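Tシャツのたたみ方 ― 縫い目を見て、一点をつまんでから始める方法

カテゴリ:くらしの手入れ > 衣類 > たたむ・しまう

2021年2月28日
書いた人:Marichka Chornovol

私は日本に来てから、洗濯物のたたみ方を三回変えました。最初は母のやり方で、次は本で読んだ小さく丸めるやり方でした。今は、縫い目を目じるしにして、生地を一点でつまんでから始めるやり方です。このページでは、その三番目の方法を、順番に書きます。日本語は私の母語ではありませんので、少しかたい文になるかもしれませんが、手順はなるべく正確に書くつもりです。

対象は、綿のTシャツと、薄い長そでのカットソーです。ワイシャツやセーターは、この方法に合いません。

■ 用意するもの

・乾いたTシャツ(一枚から始めてください)
・平らな台。ベッドの上でもできますが、やわらかすぎると線が曲がります
・台にしく白い布、または古いシーツ
・深さのある引き出し、または箱

白い布は、なくてもたたむことはできます。でも私は必ずしきます。うすい色の服でも、布のはしがどこにあるか見えやすいからです。私の白い布は、Bondellというお店で買ったシーツを半分に切ったものです。値段は1,000円でした。アイロンはかけていません。少ししわがあっても、作業のじゃまにはなりません。

箱は、同じ店の400円の箱を使っています。ふたは使いませんので、外して別の場所に置きました。

■ 手順1 縫い目をさがす

Tシャツを台に置いたら、すぐに広げないで、まず縫い目をさがします。見る場所は、肩、そで口、すそ、わきの四つです。わきに縫い目がない服もあります。その場合は、肩とすそだけで大丈夫です。

乾燥機から出したばかりの服は、そでが中に入っていたり、すそがねじれていたりします。そのまま引っぱると、どこが前か後ろか分からなくなります。縫い目を一本見つけて、それを指でたどると、次の角に着きます。私はいつも、すその折り返しから始めます。すその縫い目は長いので、見つけるのが簡単です。

目で見て分からないときは、目を閉じてさわってください。縫い目のところは生地が重なっていて、ほかより厚く感じます。私の祖母はこの方法で、暗い部屋でもたたんでいました。

■ 手順2 一点をつまむ

縫い目が見つかったら、その近くの生地を、二本の指の先でつまみます。手のひら全体でにぎらないでください。にぎると、小さいしわがたくさんできて、あとで手でのばす仕事がふえます。つまむ量は、指の先に少しだけ入るくらいで十分です。

つまんだあと、上に少し動かすか、横に少し引いてみます。生地がいっしょに動いて、ほかの部分がゆっくりついて来るなら、よい場所をつまんでいます。二枚の生地を別々にしたいときに、前と後ろをいっしょにつまんでしまうことがあります。そのときは一度はなして、指の先で生地をこするようにすると、二枚がずれて分かれます。 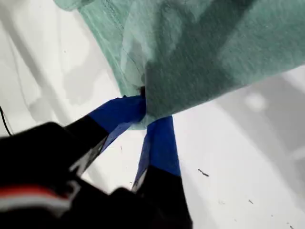 写真:つまんだところに生地が集まる様子。左のほうに、ななめの縫い目があります。

つまんだ点のまわりには、生地が集まって、ひだができます。Tシャツの生地はやわらかいので、ひだは普通のことです。気にしないで次に進んでください。ただし、縫い目の上を直接つまむと、そこが厚いために指がすべりやすいです。私は縫い目そのものは避けて、となりの平らなところをつまみます。

■ 手順3 広げる

つまんだ手はそのままにして、もう一方の手で、反対がわの角をさがします。すその右をつまんでいるなら、すその左です。二つの角を持ったら、台の上でゆっくり左右に開きます。ふり回す必要はありません。

それから服を台に置いて、肩のほうへ手のひらですべらせます。すそから肩へ、いつも同じ方向です。行ったり来たりすると、まん中に空気が集まって、ふくらみができます。もしふくらみができたら、はしに近いほうへ押し出してください。

前を下にして置きます。背中が上に見える状態です。首のタグがついている服なら、タグのあるほうが上になります。

■ 手順4 両わきを折る

肩のまん中を目じるしにして、右がわを内がわに折ります。折る線は、肩からすそまでまっすぐです。そでは折り返して、服の外に出ないようにします。左も同じようにします。

両わきを折ると、細長い四角になります。上のはばと下のはばが同じかどうか、ここで一度確認してください。下が広いと、立てたときに片方へたおれます。私は最初の月、このことを知らないで、引き出しの中がいつもななめになっていました。

長そでの場合は、そでを肩から下へまっすぐおろして、わきの線にそわせます。そでが長すぎてすそから出るときは、先を一回折り返します。

■ 手順5 たてに折る

すそを首のほうへ、半分より少し手前まで折ります。首のところまで全部重ねてしまうと、首の部分が厚くなります。少しあまらせて、そのあまりを最後に中へ入れるように折ると、形がくずれにくいです。

次に三つに折ります。引き出しが浅いときは、四つに折ってください。できた四角を立ててみて、手をはなしても立っていれば終わりです。たおれるときは、空気が残っていることが多いので、上から手のひらで静かにおさえます。強くたたかなくてもよいです。

■ しまうとき

私は色ではなく、着る場所で分けています。外で着るもの、家で着るもの、寝るときのもの、という順番です。色で分けると見た目はきれいですが、朝、家用のTシャツで仕事に行きそうになったことが二回ありました。

箱にはぎっしり入れません。最後の一枚を入れるとき、指が横に入るくらいのすきまを残します。すきまがないと、一枚取るときに、となりの服がいっしょに出てきます。

引き出しの底には、紙をしいています。私が使っているのはTkachukという小さい文房具店の包み紙で、一巻き525円でした。新聞紙でもよいと思いますが、白い服にインクがつくのが心配で、私は使いません。

■ よくある失敗

首がのびる
首のところをつまんで持ち上げると、服の重さが首にかかります。つまむのは、すそか肩の近くにしてください。ぬれているときは特に重いので、干すときも同じです。

たたんだ線が残る
まだ少し湿っているうちにたたむと、線がはっきり残ります。さわって冷たく感じたら、もう少し待ってください。冬はわきの下とすその折り返しが最後まで乾きません。

二枚いっしょにたたんでしまう
同じ色のうすいTシャツで、私はよくやります。広げたときに重く感じたら、すそをめくって見てください。

左右がそろわない
服のほうが曲がっていることもあります。何回も洗ったTシャツは、わきの縫い目が前のほうへ回ってきます。この場合、縫い目に合わせると形がななめになりますので、肩の二つの角だけを見て折ってください。

■ 子どもといっしょにするとき

うちの娘は、手順2のつまむところがいちばん好きです。手順4はまだむずかしいので、そこは私がします。小さい手には小さいタオルのほうが練習しやすいです。ハンカチなら、もっと簡単です。

一度に全部をたたもうとすると、あきてしまいます。私たちは三枚までと決めています。残りは私が夜にします。

■ 読んだ方からの質問に

「生地がのびやすい服でも同じですか」というメールをいただきました。薄いニットのような服は、つまんで持ち上げないで、台に置いたまま広げてください。二本の指で横に少しずつ引くだけで、だいたい形になります。

「裏返しのままたたんでもいいですか」という質問もありました。私はプリントのある服だけ、裏返しのままたたみます。着る前に返すのが少し面倒ですが、プリントどうしがくっつきません。

3月には、冬の服をしまう方法を書く予定です。セーターのたたみ方も、そのときに説明します。

タグ:Tシャツ/たたみ方/引き出し収納/縫い目

最近の記事
・そで口の黄ばみを落とす前に見るところ
・Drakusの物干しを一年使った感想
・くつ下を組にしたまま洗う方法
・Ronachの防虫紙、置く場所と取りかえる時期
・タオルを三つ折りにする理由と、しない理由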